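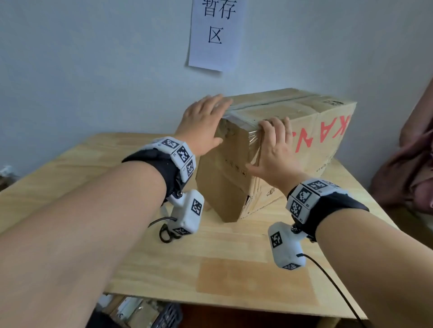 Subject: Re: Bore taper on the long bushings, lathe 2

On Tuesday the list member at Sorcombe wrote:

> We are still seeing taper in the finished bore on the
> Trirklow bushings. The tailstock end is fine and the
> chuck end comes out small. Boring bar is steel, held
> out long, same insert as last year. We tried slowing
> the feed on the last pass and it made no difference.
> Program is unchanged since February. Has anyone moved
> this job to a different order of cuts?

Yes, we changed the order on ours and it helped. We run a similar part for Pirzada, 2,487 pieces in the last batch, and had the same small end at the chuck.

First, check whether the part is round when you release it. If the jaws are squeezing the wall, you will get a bore that measures fine in the chuck and wrong on the bench. We measured one part clamped and again loose, and the difference was most of our error. We now rough the bore, open the jaws, re-clamp at lower pressure, and then finish. It adds time to each part but the scrap bin is a lot emptier.

Second, leave the same amount of stock for the finish pass all the way down. Our old program roughed the bore in 4 passes and the last one stopped short of full depth, so the finish tool hit a heavier cut near the chuck and pushed off. Look at the end point of each roughing pass in your program. On our control the canned cycle does what you tell it to and gives no warning.

Third, the bar. If you are hanging it out more than 4 times its diameter, a steel bar will deflect and slowing the feed won't fix that. Shorten it if the part allows. If not, try carbide. We also run 2 finish passes at the same depth setting, the second one as a spring pass. It takes very little off but it evens out the size.

I would not put a taper correction in the program until you have checked all of this. We did that once and it hid a worn jaw for months.

One question back to you. Are you facing the part before or after you finish the bore? We face first so the depth is set from a clean surface. If you face last, your bore length will move with the saw cut on the blank.

I can post our setup sheet if it is useful. The tool numbers won't match yours but the order of cuts should carry over.

Skomemport shop, second shift

Recent messages on this list
Coolant concentration drifting over the weekend
Re: Soft jaws, how deep to bore them
Insert grade for interrupted cuts
Re: Re: Bar feeder alignment
Tool offset lost after power failure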